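Visit report: Zanlow demo center, Dudcombe
7 April 2020

The Zanlow demo center is in a former carpet warehouse on the east side of Dudcombe, ten minutes on foot from the train station. I went to look at the Lai, the company's cloth handling kit, which has been on sale since September. Our shop runs small batches of bed linen and table goods, and most of the labor goes into picking up, turning and stacking flat pieces. I wanted to know whether the kit could take over any of that.

Visitors sign in at the front desk, get a badge and safety glasses, and wait in a hallway with coffee. The group was small. Two people were from a hotel laundry, and one was from a firm that makes seat covers. The first half hour was a slide talk in a side room, which could have been shorter. Most of it is in the brochure already. The part worth hearing was about what comes in the box.

The Lai is sold as a kit and does not include an arm. For $3,908 you get the gripper, a mounting plate, a wrist camera with its cable, a controller box and a license for the software, which is called Muvwood. The license covers one station. A second station needs its own. The plate fits three makes of arm, and Zanlow will cut a plate for others at extra cost. Spare finger sets are $143 a pair. Shipping is not in the price.

After the talk we moved to the demo floor, where the stations stand in a row along the back wall with a walkway taped off in front. Each one has a screen showing what the wrist camera sees, and you can watch the arm and the screen together. We were free to move between stations and ask questions. The staff had no trouble with people taking notes.
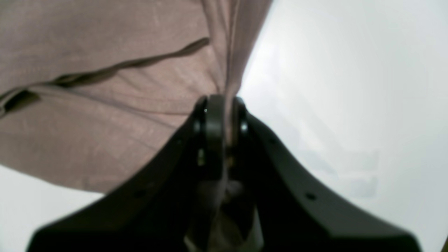 Cloth is hard on grippers, and the Lai is built around that problem. A rigid part stays where it was put, and a piece of fabric changes shape as soon as it is touched. Zanlow's approach is to pinch a narrow bit of material and let the rest hang, then have Muvwood work out from the camera view where the edges went. With the dusty rose cloth, the fingers have a strip of it between them while the larger part drapes off to one side, with a long crease running across it. That crease is the sort of thing I asked about. The engineer said the software treats a deep fold as a possible edge until the arm has moved and given it a second view. He said this is the most common cause of a wrong pick, and that plain fabrics on a light surface are the easier case. A printed fabric on a busy table takes more setup.

The camera sits close to the work, and the black fingers take up a good part of its view. I asked if this was a problem. The answer was that Muvwood masks the fingers out, but anything directly behind them is a guess until the arm moves. For our table runners this would probably not matter. For a fitted sheet it might.

Setup takes most of a day according to the manual. You mount the plate, run the cable along the arm, and teach the software each kind of piece by doing 10 picks by hand with the arm in free mode. I was allowed to try the teaching step. The free mode is stiff at the elbow and my first attempts were clumsy, but the menus are clear and I did not need help after the second pick. Saving a job asks for a name and a fabric weight. There is no way to copy a job from one station to another without a USB stick, which seems like an oversight.

The gripper is quiet. The arm it was mounted on had a fan that was louder than anything else at the station. Finger changes are done with a hex key and two screws per side.

I have some doubts left. Zanlow would not give a figure for missed picks and said it depends on the material. They offer a paid trial in which you mail in samples of your own cloth and receive video and a log. The trial fee comes off the price if you buy. Support is by phone and email during office hours, and on-site visits are billed separately.

I left with a brochure, a price sheet and a form for the trial. We will send in the cotton napkins and the heavier runner, plus one fitted sheet. If the logs look reasonable for the napkins I will ask for a quote on one station, including the plate for the arm we already have.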